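Teleoperation cell 2, check before demonstration recording
Filled in by: Hrvoje Tomić
Task: put toiletries in the box, remote control

1. Emergency stop pressed and released, arm stays off until reset – OK
2. Speed limit set to 300 mm per second – OK
3. Operator can see the table directly, not only on the screen – OK
Comment: Clifford moved his chair, please leave it there.
4. Cables of the hand controller away from the feet – NOT OK, taped now, check again in October
5. Gripper screws tight – OK, one was a little loose
6. Objects placed for the first demonstration – OK
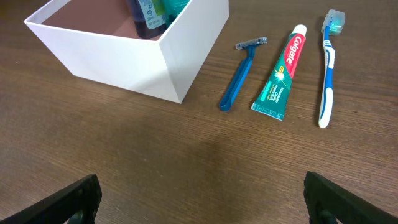

Start position is open fingers, and the operator must wait for the voice signal before he moves. Take the razor by its blue handle and keep the fingers away from the head. The toothbrush has its clear cap on the bristles, so leave it on for all 20 demonstrations. Do not squeeze the Colgate tube hard in the middle.

7. Stop after 6 failed grasps and call Hélène Charbonneau – operator informed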